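Mondgate soft-grasp set — README and data card

Status: in use, still growing
Last change to this file: February
Workshop: shared room on Gonderska, back bench

What is inside

The set has 570 short episodes of a two-finger gripper which picks up soft things and puts them down again. One episode is one attempt. An attempt starts when the fingers are open near the item and ends when they are open again, or when the operator stops it. Failed attempts are kept in the set and are marked in the log.

All of it was recorded on a hobby arm that I built at home and later moved to the shared workshop. At home I had only the kitchen table and I had to clean it every evening before dinner, so the early calibration files are not good. They are in the folder old_home and please do not train on them.

The items are of five groups: fuzzy, smooth cloth, foam, paper, and string. The group "fuzzy" is the biggest and also the most difficult for my closing logic. Long loops and fibers move before the fingers have any real hold, and the motor current says "contact" too early.
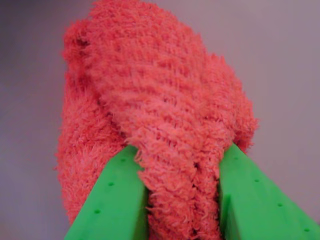
Group "fuzzy": both fingers closed on the coral-pink item.

Folders

episodes/ — one folder for each episode, with the video, the joint log and a small text file
fingers/ — drawings of the fingers, old and new version
calib/ — camera and gripper calibration, one file for each recording session
old_home/ — see above, do not use
tools/ — the scripts to cut, check and replay

The video and the joint log do not have the same clock. The script tools/align does the matching with the first closing movement. It works well in most of the episodes. When the first closing is very slow, it can choose the wrong moment, and then the whole episode is shifted. I check them by eye, but I am sure that I missed a few. If you find one, please write me the episode name and I will fix it.

How an episode is recorded

1. Put the item on the table or in the tray. Do not make it nice and flat.
2. Open the fingers fully and start the log.
3. Start the video.
4. Drive the arm with the hand controller. Close when you think it is good.
5. Lift, wait a moment, move to the side, open.
6. Write the result word in the text file: held, slipped, missed or stopped.

The result word is given by the operator, right after the attempt. I tried to write all the words at the end of the session and it was a bad idea. After an hour all the attempts look the same in the memory.

The word "slipped" was used not always in the same way. In the older sessions it means that the item fell completely. In the newer ones it means also that the item moved between the fingers but stayed there. The text file has a field rule with the value old or new, so you can separate them.
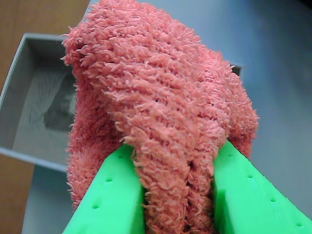 Closing force was the hardest setting to find, and I changed it many times. The software limit is given as a percent of the maximum motor current, and for most of the set it is 40. With more than this, foam stays deformed and paper gets a mark. With less, the heavier cloth goes out during the lift. For fuzzy items the limit is less important than the place where you take them. I try to take a low fold, as with this coral-pink one, where a narrow strip hangs down between the green fingers and the bigger part bulges above them. Such a grasp is good for the hold, but the bulk hides much of what is behind it, so a mask for the gray tray will have a big hole in the middle. Please do not use the tray edges as the only reference for camera pose.

Fingers

The fingers have a line of small round holes along the blade. In the first drawing the holes were too near to the edge and the blade broke there when I tightened a pad. I moved the line inward and since then I had no break. You can leave the holes empty or fix a pad of your own.

Version names are from places I like or from jokes in the workshop. Bisau is the first version, with a straight inside face. Crăciun is the second one, finished just before the holidays, with a tapered blade and a softer start of the closing. Do not mix a Bisau finger on one side with a Crăciun finger on the other. The arm will do it, but the tips meet in the wrong place and the calibration is useless.

If you make your own pair, look at these points:
- the two blades must touch at the tips first, and only then along the body
- sand the inside face lightly, but leave the outside as it is
- after a new pair is mounted, run tools/zero again, also if it looks fine
- let the screws be a bit loose, close the gripper one time empty, then tighten

Motion blur and light

I use the lights of the room and one desk lamp with paper in front of it. It is soft light and good for the eyes, but the camera takes a longer exposure. When the arm is moving fast, the item gets smeared while the finger can stay quite clear. I decided to keep such parts in the video and not to cut them. For my own training they were useful, the model must see this also. If you need sharp pictures only, the script tools/sharp gives a score for each one and you can choose your own limit.
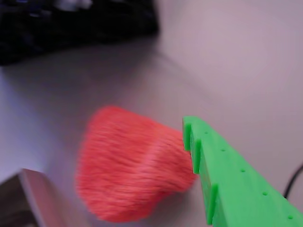
There is a difference between blur from speed and blur from bad focus, and the score does not know it. In 12 episodes the focus ring was touched by somebody's sleeve, probably mine, and everything far from the gripper is soft from start to end. They are listed in calib/focus_bad. The joint logs of these episodes are normal and you can use them.

The background is not fixed also. Other people work at the same bench, and things come and go between sessions. Cables of the arm and of other machines can enter the view. I did not clean this up with software.

What the set is good for

I use it to predict, from the first part of the closing, if the item will be held. It is also fine for learning where the edge of a hairy object is, though there are no pixel masks in this release. I began to draw them by hand and stopped after a week — the border of such an item is a question of opinion.

It is not good for:
- measuring real force, the current is only a rough sign of it
- hard objects, there are none
- comparing speed of different arms, my arm is slow and has play in the wrist

Known problems

The wrist has a small play in one direction. When the arm comes from the left, the tips stop a little short. You can see it in the log as a step in joint five. I changed the bearing and it became better, but not gone.

Some text files have a comma in place of the decimal point. My second laptop has other language settings. The reader in tools accepts both, your own reader maybe not.

Clean setup takes about 5 minutes if the calibration board is where it should be. It hangs on the nail behind the door. Please put it back there.

Use and credit

Free for private, school and research use. If you publish something with it, write "Mondgate soft-grasp set" and the version of the fingers. For other uses ask me first. The workshop is open for visitors on Friday in the evening and the arm is usually switched on then.

Shares: 12 | Comments: 5

Related
Mondgate arm: parts list and wiring
Bisau fingers, drawings and what broke
Crăciun fingers, notes on the tapered blade
A cheap paper screen for a desk lamp
Why my joint log and my video do not agree

Contact: use the form on the project page | © Mondgate project, Gonderska workshop | Back to top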